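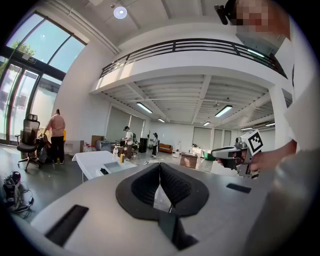
The black foam cushion in its light grey housing, over by the big windows.

Stultov face cushion, part 2423: review

I've been putting off replacing the face cushion on my Trirklow for ages, mostly out of laziness, and now I'm a bit cross with myself for waiting so long. The Stultov one is lovely! I bought mine from Muriithi in August (they sell them in packs of two, so there's a spare in the drawer) and I've had it on ever since.

Comfort first. The two lobes come round to a deep notch in the middle, and that notch is my favourite part of the whole design. I have a fairly wide nose and my old cushion used to pinch the bridge after one short session. With the Stultov I've gone a full evening and only stopped when I got hungry. The inner face has a fine quilted texture to it, with a smooth dark band around the outside, and the texture feels much nicer on the skin than the slick stuff I had before. It's black all over, which looks really sharp against light grey.

Fitting it took me a couple of goes. The instructions are one folded sheet with tiny drawings, and I managed to start from the wrong side. Press the notch in first, then work outwards along each lobe with your thumbs. Once it's seated it stays put — I've tugged at mine plenty and it hasn't budged.

Light leak is very good for me. I use it in a bright room a fair bit and the only place I catch a glimmer is beside my nose when I look straight down. My partner has a narrower face and gets a little more than that, so your mileage may vary.

Glasses wearers: my everyday pair fits, my chunky reading frames don't. I'd have liked a slightly deeper version as an option.

Cleaning is the one real grumble. The quilting holds on to sunscreen and makeup, and a quick wipe doesn't shift it. I go over it with a damp cloth and a soft toothbrush, then leave it out overnight. The colour hasn't faded so far.

I also tried the Dustwood cushion, which costs less and is firmer. It's fine for short stints, but it left red marks on my cheeks and I passed it on to my brother, who likes it better than I did.

Would I buy the Stultov again? Yes, happily, although with that spare I shouldn't have to for a good while.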